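Removing Hard Water Scale from a Plastic Colander

Scale forms when hard water dries on a surface and leaves calcium carbonate behind. On plastic colanders it collects first around the drainage holes, where the last drops sit. A thin film is harmless, but it roughens the surface and holds starch from pasta and rice.

You will need white vinegar, a basin deep enough to cover the base, a soft nylon brush and a clean towel. Do not use steel wool or scouring powder. Both scratch plastic, and scratches scale up faster than smooth areas.

Rinse off any food residue with warm water and dish soap. Vinegar does not dissolve grease, and a greasy film will keep it from reaching the scale. 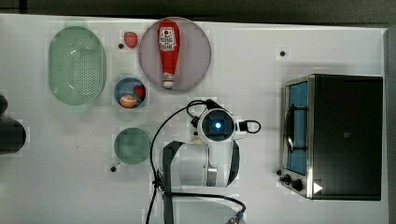

Mix equal parts vinegar and warm water in the basin. Keep the water below 43 °C, as hotter water gives off strong fumes. Submerge the base and leave it for 2 hours. Heavy deposits may need a second soak in fresh solution.

Brush the holes from the outside in, then from the inside out. Push stubborn plugs through with a wooden toothpick.

Rinse under running water until the vinegar smell is gone. Towel dry the rim and base, then store the colander upside down.

Never combine vinegar with bleach. The mixture releases chlorine gas.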